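Tiempo de lectura: 2 minutos

Aprender a desayunar despacio

Llegué a Wondholm en octubre con dos maletas y la costumbre de desayunar de pie. En mi país yo tomaba el café en once minutos, contados desde que sonaba el despertador hasta que cerraba la puerta. Lo sé porque un día lo medí, y me sentí bastante orgullosa.

Mi primer vecino aquí fue Niall Lindsay, un señor jubilado que desayuna durante más de 100 minutos. Lee el periódico entero, también los anuncios. El primer lunes me invitó a su mesa y yo, por educación, no miré el reloj. Sufrí mucho.

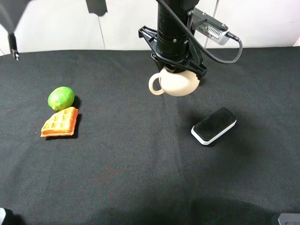 La taza

Mi primer cambio fue pequeño: dejé de usar el vaso de viaje. Una taza de cerámica obliga a sentarse, porque con ella no se puede correr hacia el autobús. Las redondas me gustan más, se agarran con las dos manos. En la tienda Dero encontré una por 13 coronas y todavía la uso, aunque el borde tiene una pequeña herida.

El segundo cambio fue acostarme antes. De este no escribo, porque lo cumplo mal.
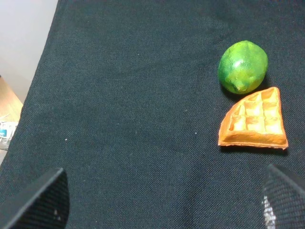
Los domingos preparo la masa la noche anterior, con 150 gramos de harina, un huevo y leche hasta que me parece bien. Niall dice que el gofre se debe comer solo con mantequilla. Yo prefiero ponerle cerca algo ácido: un cuarto de gofre y al lado una lima verde ya me parece un desayuno completo. Rallo un poco de la piel sobre el azúcar y lo mezclo con los dedos. Él lo probó una vez, masticó mucho tiempo y pidió la mantequilla.

Ahora tardo casi una hora. Todavía me levanto dos o tres veces para buscar cosas que no necesito, por ejemplo el teléfono. La próxima semana quiero escribir sobre la mermelada de mi tía, si ella me da permiso.

Contacto | © El cuaderno de Zosley | Volver arriba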